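Keep the Dismantling Bench in the Student Robotics Program

Monday, December 17, 2018

The Clisus Technical Institute is reviewing its second-year robotics project, known internally as Jenudach, and will decide before the spring term whether the project continues in its present form. Students in Jenudach work with a robot arm and gripper on discarded computers. They are asked to program, operate and document the removal of parts from an open machine. I have supervised the project for two years and I submit that it should be kept, with certain changes set out below.
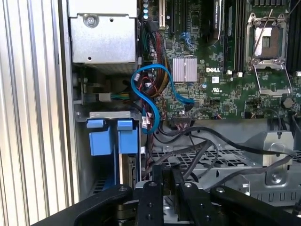
An open Dell machine, with the gripper reaching in from below.

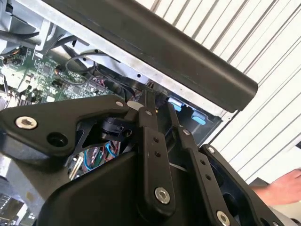 Ivan Sydorenko wrote in response to the first draft of this paper that a second-year student learns more from a clean task completed well than from a dirty task left half done, and that the project as taught gives the Institute very little it can grade. He asked that the bench be replaced by the standard sorting exercise, in which the arm picks printed blocks from a tray and places them in a matching tray. The comment was circulated with the draft and several members of the teaching staff have since endorsed it.

The objection deserves a full answer. The sorting exercise is a sound piece of teaching. Every student who completes it has calibrated an arm, defined a coordinate frame, written a pick routine and measured the result. The blocks are the same size on every run. A student who fails can find out why within a single session, and a student who succeeds can show it to an examiner in two minutes. No one proposes removing it from the first year, where it now sits.

The question before the Institute is what should follow it. Under the proposal, the second year would repeat the exercise with smaller blocks and tighter tolerances. The student would become more accurate at a task whose difficulties have been arranged in advance by the instructor. I do not believe this is adequate preparation for the work our graduates are hired to do.

Consider what the inside of a discarded computer asks of a student. Cables lie across the parts that have to be reached. Memory modules are held by latches that must be opened in the right order. A clip may need to be pressed and lifted in one motion, which a two-finger gripper does poorly. Two machines of the same model may have been repaired by different hands and routed differently. A student cannot write down positions for all of this ahead of time. The student has to look, decide where the gripper can enter without touching anything else, and decide which steps the arm should be given and which should remain with a person.

That last decision is the part of the project I would most regret losing. In the first weeks nearly every team tries to automate the entire sequence. By the midpoint most have divided the task, and the better teams can explain the division in writing. Team reports from the past year contain careful paragraphs on why a data cable should be unplugged by hand before the arm approaches a drive, and why a coin cell should be left for last. This is engineering judgment at a level we do not otherwise see in the second year. The sorting exercise offers no occasion for it, as everything in the tray can be picked by the arm.

A further argument concerns failure. The grading records show that of the 30 students enrolled last year, fewer than half brought their chosen sequence to completion. Members of staff have read this figure as evidence against the project. I read it differently, and I would ask colleagues to look at the reports attached to the incomplete sequences before they vote. A majority of them identify the step at which the attempt stopped, state what was tried, and propose a remedy that could be tested. Lev Horobets put it to me in his course evaluation that he had spent three sessions on a single retention clip, had not removed it, and could now describe that clip better than anything else he had studied at Clisus. I would not defend three sessions on one clip as a use of time. I would defend the ability to describe a mechanical problem that precisely.

There are real faults in the project, and those who favor keeping it should say so openly.

The first is time. The syllabus assigns 510 minutes of bench work to each team over the term. Too much of this is spent on setup. Teams arrive to find that the previous group has moved the chassis or changed the gripper fingers, and a session that should begin with a trial begins with a recalibration. The machine, the mounting and the fingers should be fixed for the length of a unit, and any change should be entered in the bench log and signed by the team that made it.

The second is grading. Mr. Sydorenko is correct that the present scheme is weak. Of the 100 points available, the larger share is awarded for completion of the sequence, so a team that selects an easy part and removes it without thought will outscore a team that selects a difficult one and studies it thoroughly. It is small wonder that students have learned to select easy parts. I propose that the written plan and the failure analysis together carry more weight than completion, and that every team be required to attempt at least one part from a list prepared by the instructor.

The third is supervision at the bench. Students reach into the chassis to hold back a cable or steady a bracket, and in much of the work this is legitimate and necessary. The rules on when a hand may be near the arm are at present given verbally at the first session. They should be written, posted at the station and repeated in the laboratory manual. A student should be able to state, before entering the workspace, whether the arm is stopped and who has control of it. I would make this a condition of continuing the project, whatever is decided on the other points.

It has also been suggested that the Institute could satisfy all parties by sending interested students to an outside contest and dropping the bench for everyone else. The Predari competition, held each June, includes a disassembly category, and two Clisus teams have entered it. Their participation should be encouraged. A competition is nevertheless a poor substitute for a required course. It draws students who are already confident, it rewards speed above documentation, and it reaches a small part of the class. The students who benefited most from the bench last year, by the evidence of their reports, were those who would never have volunteered for a contest.

On cost, the matter is simple. The arms are already owned. The discarded machines come to us from Shevchuk, the firm that services the Institute's offices, and would otherwise go straight to recycling. The sorting exercise would require a new set of blocks and trays at the finer tolerance, at modest expense. Neither option places a serious burden on the department, and I would ask that cost be left out of the discussion so that the teaching question may be settled on its merits.

A middle course is available if the staff remains divided. The first two weeks of the second-year term could be given to the finer sorting exercise, graded on completion, and the remainder to the bench, graded on planning and analysis. Students would arrive at the chassis with recent practice in calibration, which would relieve some of the pressure on bench time. Mr. Sydorenko has indicated that he could support a trial of this arrangement for one year, provided that the new grading scheme is published to students before enrollment. I consider that a fair condition and have amended the proposal to include it.

The draft grading scheme and the written bench rules are available from the department office. Comments from teaching staff should reach me in writing before the next curriculum meeting. Students enrolled in the current year are also invited to respond, and their responses will be attached to the proposal in full.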